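TV & Streaming > Set-Top Boxes > Drostier Fusis

I've been selling the Fusis out of our shop since June and I still get asked the same thing at the counter: do I need one if my TV already has apps on it? Maybe you don't! If your TV is quick and you only watch a couple of services, keep your money. But if you flip between an antenna and four or five subscriptions and can never remember which show lives where, this little box is the one I'd point you to (it's the one in my own living room, under a pile of magazines).

What I love is the single guide. Your antenna channels sit in the same list as your streaming apps, so the local news at six is right above whatever you were halfway through last night. Search works across everything you're signed in to, and it tells you when something costs extra before you click, which my old box never did. It has 2 tuners, so you can record one channel while watching another, and the built-in drive holds 300 hours of regular shows. HD sports will eat that up faster, so clear out the old games now and then.

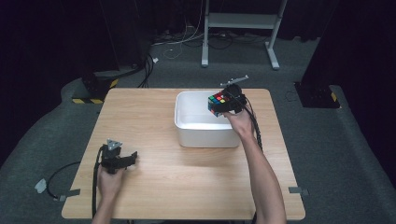 Setup took me 43 minutes, and most of that was typing passwords with the arrow keys. Use the phone app for that part, please. Before you start, unplug the old box and drop its remote and cables in a bin, a plain white plastic one like the one on the table there is plenty, so you don't end up with three black cords and no idea which one goes to what. Then run the channel scan twice. My first scan missed two stations and the second one found them.

Things I don't love: the remote isn't backlit, and the profile picker pops up every single time you wake the box. Kanchan Dixit, who runs our Kanaujia store, turned hers off under Settings, then Household, so look there first. The Fusis also won't record from streaming apps, only from the antenna.

It comes with the box, remote, power supply and a short HDMI cable. The Arham antenna is sold separately, and if you live out past the ridge get the amplified one. Naveen Prajapati does our home installs and books up fast for Sunday, so call early in the week if you want him for a game.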